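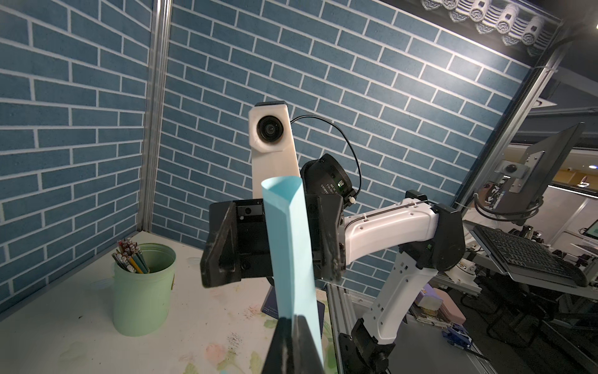 Paper strip between two grippers, folding cell at Costell.

17 Jan 2021

The folding cell has been on my shift since April. One arm holds the strip, the second takes it over – folded lengthwise, light blue stock, up to 1000 pieces a day when the paper behaves.

Before the cell, six of us folded by hand. Two moved to packing at the Berkum site. The other four now load stock, clear jams and check creases. My wrists are better. My step count is worse.

Pay grades have not caught up. Clearing a jam means stopping the arms, logging a code and restarting from a safe pose, and that is still graded as folding work. Shaohua Tang, our shift lead, has raised it twice. The form wants a job title that the system does not list.

Damp stock remains the main fault. The strip springs open at the tip and the second gripper closes on one layer. Code 429, every time.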